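Home Acoustics for Beginners
Handout 4: Floors, rugs and the room that rings

Welcome back, everyone. Last time we got a bit lost in ceilings (my fault, I love ceilings), so I'm going to start this one on the ground and stay there. If you missed handout 3, the only thing you need from it is the clap test. Stand in the middle of a room, clap once, and listen to what comes back. A short dull thud means the room is soaking up sound. A bright zing that hangs on for a moment means it's bouncing around between hard surfaces.

Most people who sign up for this course at Barville have the zing. They've moved into a place with nice bare floors, they've set up a piano or a pair of speakers, and everything sounds like a swimming pool!

What a hard floor does

Sound hits a surface and three things can happen. Some of it bounces back, some of it gets soaked up and turned into a tiny bit of heat, and some goes through to the other side. A bare wood floor bounces most of the middle and high notes straight back at you. The low notes are trickier. A floor over joists can flex a little and take some of the bass out of the room, while wood glued down on concrete hardly moves at all and does next to nothing down there.

That's why two rooms with the same boards can sound so different. I had two apartments in a row with oak floors, and in the first one my cello sounded warm and lovely, and in the second it was all scrape and edge. Same cello, same player (sadly).

Size matters too. In a big open room the reflections take longer to come back, so you hear them as a tail. In a small one they arrive so fast that they blur into the note itself, and you may just think your speakers are harsh.

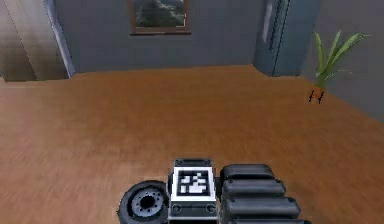
So what do you put down? A rug is the obvious answer, and it's a good one, but a thin flat rug only works on the highest notes. It takes the sparkle off and leaves everything else alone, and that's how people end up with a room that is dull and boomy at the same time. Thickness is your friend. A thick wool rug on a felt pad reaches further down, and the pad does more of the work than you'd expect. If you can only afford one nice thing, buy a plain rug and a good pad.

For the demo in class I'll bring the Stimorier pad I use at home and a cheap foam one, and we'll try both under the same rug – bring your ears and something to sit on.

Where to put it

If you listen to speakers, picture a mirror lying on the floor between you and them. The spot where you'd see the speaker in the mirror is where the first bounce happens. Cover that spot first, on both sides. If you play an instrument, cover the floor in front of you and then try taking it away again. Singers and string players often like some bare wood close by, so don't carpet yourself into a closet.

And please don't forget the rest of the room. A rug can't do much for two bare walls facing each other. Bookshelves, a couch, heavy curtains, coats on hooks, it all counts.

One warning about noise going downstairs. Footsteps are a separate problem from echo. A rug helps with both, but the foam tiles people stick on their walls do nothing at all for the neighbor below. We'll do footsteps properly in handout 5.

A quick bit of math

We measure ringing by how long a sound takes to drop by 60 decibels. Double the soaking-up power of a room and that time drops by half, more or less. So the first rug makes a big difference, the second a smaller one, and by the fourth you're mostly just decorating.

For next time

Do the clap test in 2 rooms at home, one with a bare floor and one with carpet or a big rug. Write down what you hear in your own words. "Zingy" is fine, "like a biscuit tin" is better. Then lay a folded comforter on the bare floor, clap again in the same spot, and note what changed. Handouts are due back on 13th June, and I'll put any leftover copies in the tray by the door.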